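Play kitchen sets: which pieces are worth to keep on the table?

Forum > Home and Play > Toys, Storage and Sorting
Replies: 8 | Views: 1306

pebble_lane
Hello all. I am setting up a pretend kitchen corner on a plain white table and I need advice about what to leave out and what to put in the box. English is my third language, so please excuse if some word is strange.
I have a mixed set. Part of it is Wokano, bought used, and the rest came in a Prudus bag with 29 pieces. When everything is out, the children move things from one side to the other and do not cook anything. When I put out only a few things, they are bored after ten minutes. How do you decide?

Graltent_fan
We have the Graltent shelf with open boxes, so I only take out what belongs to one meal. Breakfast in the morning, soup in the afternoon. All other food stays in the box. A table that is too full looks like a shop.

mossybutton
I do not agree with one meal. My two like to mix. Strawberries in soup is normal business here. I would leave out the food and reduce the dishes, because the dishes take the most space. One plate, one bowl, one pan. Do you really need the colander?

pebble_lane
The colander is the favorite piece! It is large, yes, but they wash everything in it. I would sooner give up the toaster oven.

tuck_and_fold
Please keep the toaster oven. A thing with a door is always more interesting than a thing without a door. In our house the small oven is used more than all the pots together. I would put it at the side of the table so the middle is free.
About the colander I am with you. Ours was from Vrabec and we used it until one handle broke.

mossybutton
OK, but a door also means that food disappears inside and you search for it at bedtime. I found half an orange in ours in March and I do not know how long it was there. It was a toy one, luckily.

Graltent_fan
What is the size of the table? For a small one I still say one meal. You can keep a paper with the list of what is in each box, it takes five minutes. My list is only for me, the children do not care about it.

pebble_lane
I did not measure it, but two children can stand at it and not push each other (most of the time). I tried your different ideas together. Plate with the ketchup on it at the back, small blue dish and a strawberry near the plate, the teal piece closer to the front, and the other strawberry separate. The colander stays, sorry mossybutton. The toaster oven is at the side as tuck_and_fold said.
One more question. Is the ketchup better on the plate or next to it? When it stands up it falls every time somebody touches the table, so I lay it down on the plate, but then there is no place for food.

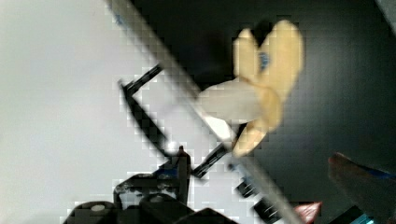
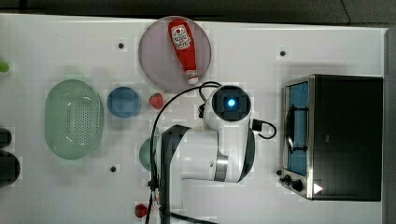
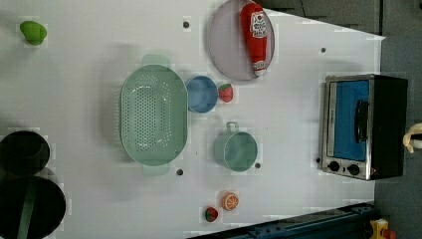
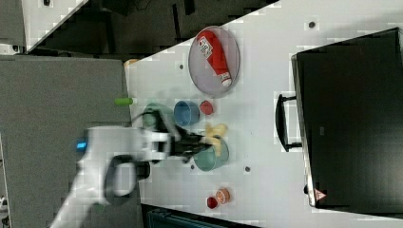
Last picture: the banana is in the teal bowl, and the red-and-white package is lying across the plate.

tuck_and_fold
I like it. For the ketchup I would lay it next to the oven and leave the plate free for the finished food. And the orange could go in the colander together with the strawberries, then you have a clear place for fruit and it is easier to put away after.

mossybutton
I still think the colander takes too much room, but I see that the middle is usable. Maybe the black pans can go in the box? With the saucepan you have enough for cooking.
The banana in the bowl is good. Ours is always on the floor.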